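Grolia Household Words

A word list and short-text collection on the everyday language of washing, drying, folding and putting away

Version 3, last updated 15/04/2023
Maintained by Vlasta Michalík and Danica Rusnák

What's in it

Grolia is a collection of the words people use at home when they talk about laundry. It started as a shared notebook between the two of us, because we kept arguing over whether you "hang out" or "hang up" the wash, and it grew from there! There are 106 headwords, each with a short definition, and over 400 sample sentences written by people in Grastby and the villages nearby. We asked contributors to write the way they talk, so you will find plenty of half-finished thoughts and a few strong opinions about clothespins.

Files

headwords.tsv – one word per line, with part of speech, definition and any spelling variants
sentences.tsv – the sample sentences, each tied to a headword by its id
regions.tsv – where a contributor grew up, at the level of the district
notes.txt – our running notes on hard cases (long, messy, and our favorite file)

All files are UTF-8 and tab-separated. There are no quotes around fields, so please turn off quote handling in your reader or the sentences with inch marks will swallow their neighbors.

Fields in sentences.tsv

id, headword_id, text, contributor, checked

The checked field is 0, 1 or 2. A 2 means that both of us read the sentence and agreed on the sense. A 1 means one of us did. We love the zeros too, but don't use them for anything that needs clean senses.

How we split senses

"Fold" was the fun one. Contributors use it for the action, for the crease that is left behind, and for the finished stack ("put the fold on the bed"). We gave the stack its own entry. "Air" and "air out" share an entry in this version, and we are still going back and forth on that. "Wring" and "squeeze" stay apart, even though half the sentences would work with either one.

Textile names follow what people wrote. If someone calls a thing a tea towel and the next person calls it a dish towel, both stay in, linked through the variants column. 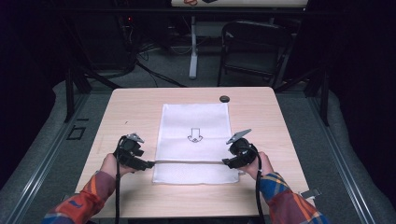
Entry "towel", plain white, with a printed arrow.

What changed since version 2

Merged the Lambert spelling list into the variants column
Fixed the ids for "starch" and "stain", which were swapped
Added sentences for "pill", "lint" and "fuzz" – such a good group of words!
Dropped the old stress marks, which were wrong more often than right

Known gaps

Ironing is thin. Most of our younger contributors said they don't own an iron, and their sentences show it. Dry cleaning is left out for now. We would also love more words for drying racks, so send us yours.

Loading

The files open in any spreadsheet. If you use Bunisix, pick the tab preset and set the header row to 1.

Next release

Planned for May, with the ironing section filled in if enough sentences arrive. Corrections are welcome at any time; please include the sentence id.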